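Subject: Re: Washing machine walks across the floor on spin
Date: 23rd April

Replying on the list, as two other members wrote to me off-list with the same question. The earlier message is quoted in part.

> We have a Hulero front loader in an upstairs laundry closet. Since we moved
> it up from the basement it creeps forward on every fast spin, enough to pull
> the drain hose tight. I have leveled it twice. It reads level on the top in
> both directions and it still moves. The floor is wood planks over joists.
> The dealer says the drum bearings are gone and wants to sell me a new
> machine. Before I spend that money, is there anything else to check?

Yes, there is. Bearings that are worn enough to shake the whole machine are nearly always loud first. You would hear a rumble on spin that gets worse over months. You don't mention any noise, and the trouble started with the move, so I would look at the move before the bearings.

**Transit bolts.** If you put them back in for the trip upstairs, make sure they all came out again. One left in ties the drum to the cabinet and the machine will jump. If you moved it without them, the dampers may have taken a beating. Push down hard on the drum with the door open and let go. It should come up and settle quickly. If it keeps bouncing, the dampers are tired. They are cheap compared with a machine.

**Feet.** A level reading on the top tells you the top is level. It doesn't tell you that all the feet are carrying weight. Press on each top corner in turn, then on the diagonal pairs. If there is any rock at all, one foot is short. Wind it down until it takes load, then run the lock nut up tight against the cabinet. Loose lock nuts are very common. The foot backs itself off over a few loads and you are back where you started.
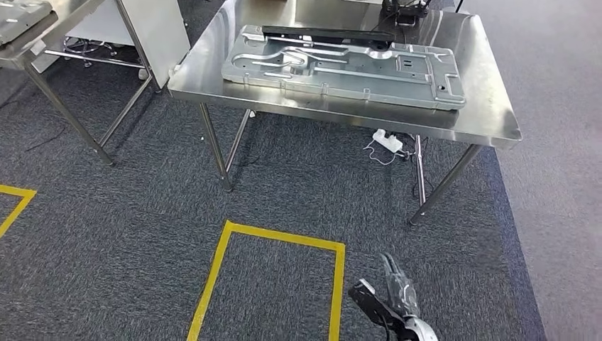
**The floor.** This is my guess at your real problem. A concrete basement floor doesn't give. Planks over joists do, and a front loader at full speed can set them moving. Stand next to the machine on spin. If you can feel it well in your own feet, the floor is part of it. Two things help:

- Turn or shift the machine so the feet land over joists, if the closet allows.
- Put it on a piece of thick plywood that spans at least two joists, screwed down at the corners. Ours is a little bigger than the machine on all sides.

I would skip the soft rubber cups at first. We tried the Tukix ones and they made ours worse, since they let the cabinet sway. A thin, firm mat on top of the plywood was better. The one we ended up with is from Flumier and it has stayed put since last August.

**The load.** One bath mat or one heavy blanket on its own will throw any front loader off. Add a few towels with it. If the machine creeps with an ordinary mixed load, keep looking at the other items.

For what it's worth, ours is a Kirkegaard and the book says the same about wood floors, though it's buried near the back under the section on stacking. Yours may have something similar. Look for "installation" and not "troubleshooting."

One more test for the bearings, so you can answer the dealer. Unplug the machine, open the door, and lift the inner drum by its top lip. A little movement of the whole tub on its springs is normal. What you don't want is the inner drum moving up and down separately from the outer tub, or a gritty feel when you spin it by hand. If it turns smoothly and quietly, I would not buy a new machine on the strength of what he told you.

Costs here, to give you an idea: the plywood was 20 dollars as an offcut and the mat was 60. I did the work myself in an evening, and most of that was getting the machine out of the closet and back in. Get help with that part. Also check the drain hose for a kink once it's back, and replace it if it has been stretched.

On the drain hose, give it some slack in the meantime and don't leave the house with the machine running. If it pulls out upstairs, you will have a much bigger job than this one.

There was a long thread on the list a while ago about stiffening floors under laundry closets from below. It's number 3964 in the archive. Most of it assumes you can get at the joists from the room underneath, which may not be the case for you.

Please write back once you have tried the feet and the plywood. I'd like to know which one it was.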